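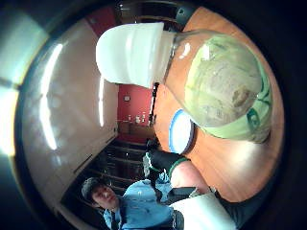 **Big house, nine friends, one terrible bunk room: who pays what?**

**mildlydamp**

I've booked a place called Katene, just outside Lultdale, for a long weekend for a friend's birthday. Nine adults. The total is £2,329 and everyone has paid me a £60 deposit with surprisingly little moaning.

The moaning has now arrived. I sent round the floor plan.

There are two lovely doubles with their own bathrooms, one ordinary double, a twin over the boiler, and then a thing the listing calls the "snug dormitory". I rang Jullari (the letting people) to ask about the beds in there and the woman went quiet before saying "they're full length, just about". One friend has already claimed the back double on account of her hip. Her hip was fine at the wedding in February. I watched it do the conga.

I was going to split it evenly and draw lots for rooms. Half the group think that's fair and the other half want the nice rooms to cost more. The birthday girl hasn't said anything, as she thinks she's going to her aunt's.

What do people do?

**Tupperwolf**

Even split, names in a hat. You are all grown-ups and you'll be in the room for seven hours with your eyes shut.

**organ_stop**

Disagree completely. I've been the single person in the bunk on five of these trips. Same money as the couple with the roll-top bath, and then they come down to breakfast and say how well they slept.

Price the rooms. Nice ones cost more, bunks cost less, and people choose with their wallets.

**Tupperwolf**

And then you've got a weekend away with a first class and a steerage. Lovely. Will the bunk people be allowed in the hot tub or do they have to wait for a bell?

**organ_stop**

They're already in steerage! I'm only asking for the steerage fare.

**halfpast_never**

We do this every year with my lot and we've tried the lot. Even split caused sulking. Hat caused sulking AND an accusation about how the paper was folded, which is still brought up. What works for us is a fixed amount off. Everybody pays the same, then anyone in the bad room gets £30 back and the people in the good rooms make up the difference between them. It's small enough that no couple is going to argue about it in public, and big enough that the bunk people feel a bit smug.

Also, couples don't automatically get the doubles. We had a couple in a twin once and I believe they're still together.

**mildlydamp**

I like that, although I can see the two main couples discussing it in the car.

I forgot to mention that one person is only coming for one night and would like to pay for one night.

**Tupperwolf**

No.

**organ_stop**

No. We agree on something.

**gravyboatswain**

I'll be the awkward one and say it depends. If they told you before you booked, that's a deal and you should have worked it out then. If they told you afterwards, the house costs what it costs and their bed will be just as paid for when they're not in it. I would knock their food off, mind. Charging somebody for a Sunday roast they won't be there to eat is how you end up not being invited to things.

**mildlydamp**

They told me afterwards. By text, with a sad face.

**gravyboatswain**

Full whack, then. Reply with a sad face.

**pennyfarthing33**

Am I the only one bothered that the birthday girl might be paying? Surely the rest of you cover her share. I was "surprised" with a weekend near Calleck a few years back and then surprised again on the way home with my portion of the bill. I'd not chosen the house, the food or the life drawing.

**mildlydamp**

No no, she's covered. That deposit was me paying hers as well, now I look at it. I said everyone had paid. Everyone who knows about it has paid.

**halfpast_never**

Get that £60 back off the group now, before you do the rooms. If you leave it till after you'll be too tired and you'll just swallow it. Ask me how I know. I've bought the same friend's share of three cottages.

**organ_stop**

Out of interest where is the birthday girl sleeping? If she goes in the hat I withdraw all my previous support for fairness.

**mildlydamp**

Best room. I'm not a monster. It does mean there's only one other nice one, and there are two couples and a hip.

**Tupperwolf**

Hat.

**gravyboatswain**

Ask the hip to her face whether she needs a ground-floor room. If the answer is yes, the ordinary double is hers if it's downstairs. If it turns out she only needs a room with a view of the valley, she goes in the hat with everyone else.

**mildlydamp**

Right, I've sent the message. Same price for everyone, £30 off for the dormitory, birthday girl in the front double and her share split between the rest of us, everything else out of a hat, and I'm doing the hat on a video so there can be no talk of folding. One-night person pays for the house but not the roast.

Replies so far: two thumbs up, one "whatever's easiest" (means no), and a question about whether the dormitory has a socket by each bed.

**pennyfarthing33**

Does it?

**mildlydamp**

One for the whole room. It's behind the wardrobe.

**organ_stop**

£30 isn't enough.

**halfpast_never**

Take an extension lead. Take two, someone will have brought hair tongs. And ring Jullari again and ask about pillows, ours at the last place had one each and they were the flat sort.

**mildlydamp**

Rang them. Pillows are "ample". The hip has asked for two.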